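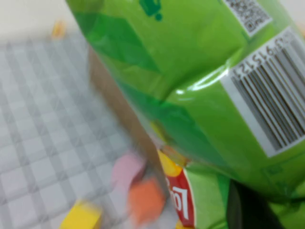
Week two of the snack task

Tue 16 January

I promised to write after each club evening this winter, and last week I did not, so this post must cover both. We are still working on the same task: the arm must take a bag of crisps from the table and put it in the cardboard box. It must not drop the bag or crush what is inside. When I explained this to my sister on the phone she said, "And then?" There is no and then. This is the task, and it is enough for us until July, when we go to the Prultley meeting with the other student clubs from the region.

For the readers who came in the middle: I am in the robotics club of the evening college in Carholm. We are a small group. Most of us study something else in the daytime, and I study food technology, so I suppose the crisps are partly my fault. Our arm has the name Itine. It was called that before I joined and I have asked several times what it means, but I got a different reply from everyone.

In the autumn we did only blocks. Blocks are kind to a beginner. A block has flat faces, it stays where you put it, and if you close the gripper on it in the wrong place it usually turns a little and comes right. We could stack pink on yellow by November and we were very proud. Then Musa Wike put a bag of Lay's on the table and asked the arm to do the same thing. It closed on one corner, the bag swung round, and the gripper let go above the floor. I have the broken crisps from that evening still on the sole of one shoe, I think.

The difficulty with a bag is that it has no real shape. There is air in it, and the air moves. If you press on the left, the right side becomes fat. The foil also shines, so the program that looks for the edges of the bag finds a bright crease in the middle and believes this is an edge. On the green bag this happened very often. Musa spent one whole evening moving the lamp, first to the left, then higher, then behind a sheet of baking paper that he fixed with clothes pegs. The baking paper was the best. It is still there and it is getting yellow.

We also decided to keep the blocks on the table during the bag task. Some people in the club were against it, and said we should make it easy first. But in Prultley the table will have other things on it, the rules say so, and I prefer to be disappointed in January. So the blocks stay, and the arm must leave them alone. It does leave them alone most of the time. The orange one has been pushed a few times when the elbow comes too low.

How we practise

I got this question by e-mail from two readers, so I will write it in more detail. We steer the arm by hand with a second, smaller arm. One person steers and one person writes in the notebook. Each try from beginning to end is called an episode, and we keep it if the person with the notebook says it was clean. Clean means that the bag goes in the box and no other thing was moved. When I sit with the notebook I am strict. When Musa sits with the notebook he is even more strict, and he once refused an episode because I said "oh no" in the middle, although the bag arrived in the box without any problem.

After the last evening we have 129 clean episodes. Our plan was 600 before the spring holiday, and I do not believe any more in this plan. It is not only the time. After an hour of steering my hand becomes tired and my movements become small and nervous, and then the arm learns to be nervous as well. We now change places after every ten tries and drink some tea.

A thing I did not expect is how much the starting position matters. In the first week I always began with the gripper low and near, in the same corner, as this was comfortable for my wrist. The model learned the corner very well. When we started it from another place it travelled first to my corner, waited there a moment, and only then went for the bag. We laughed a lot. But I had to throw away a good part of my own episodes, and that evening I went home in a bad mood.

So now we have a small paper list of starting positions and we go through it in order. High left, low left, high right, low right, and one very far from everything, where the gripper has to cross all the squares before it meets any object. The far one is slow and boring to steer. I do it first, while I am fresh.
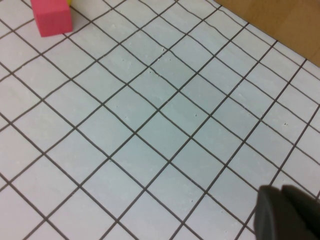
Do you need to know programming to join a club like this?

It helps, but most of our evening work is steering, writing notes and preparing the table, and a patient beginner can do all of it from the first day. I knew almost nothing when I came, only a little from one course at my old school. The programming I learned by asking, and by repairing things I had broken myself.

About the box

The box gave us more trouble than the bags, and I did not write about it before because I was a little ashamed. We had a picture in our heads of an open box with four straight walls. A real cardboard box has flaps, and the flaps come back up. You fold them outside, you turn to the notebook, and when you turn again one of them is standing. The bag hits it and slides down on the wrong side.

My first idea was tape. It worked very well, and then Mr Kettunen, who teaches the evening mechanics group and lets us use his tools, asked if they will give us tape in Prultley. I looked in the rules. They will not. So we removed the tape, and now the arm must come from higher and go down straight into the opening. This costs time in each episode, but the bag goes in more often.

The second problem is when the box already has something in it. With an empty box you can let go from any height. With other packages inside, the new bag lies on top of them, and sometimes it slides off again over the edge, very slowly, while everybody is watching and nobody is allowed to touch.

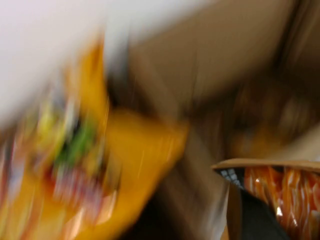

For this we tried two ways of letting go. In the first way the gripper opens fast, at the height of the flaps. In the second way it goes lower, presses the bag a little against what is already in the box, and opens slowly. I was sure that the second way was better, because it is how I put shopping in a bag at home. Musa was for the first. We did the same number of tries with each, and the result was so close that we are both still saying we were right.

What I can say is that the slow way needs a steady hand, and mine is not steady after eight o'clock in the evening. The fast way forgives more. For the moment we record both and write F or S beside each episode in the notebook, so that we can train with one kind or the other later.

The wrist camera is the next point on my list. When the arm moves quickly from the table to the box, the pictures become very soft, and a printed bag is then only some stripes of colour. I asked if this is bad for the training. The older members say that it depends, and that we should first try to move more slowly in the middle part of the way before we spend money. I will make a test next week with the same bag and two speeds.

We need also more kinds of bags. If you live in Carholm and you eat crisps, please do not open them all. The club has a shelf near the door, and unopened bags with a good date are welcome. Small ones too. The round tubes we cannot use, they roll.

Next time I will write about the notebook, which is almost full, and about the test with the two speeds if I have the result by then.

2 comments
Shared 129 times

Recent posts
Why our arm waited in the corner
Blocks in the autumn: what we learned
A lamp, clothes pegs and baking paper
Reading the Prultley rules slowly
My first evening at the club in Carholm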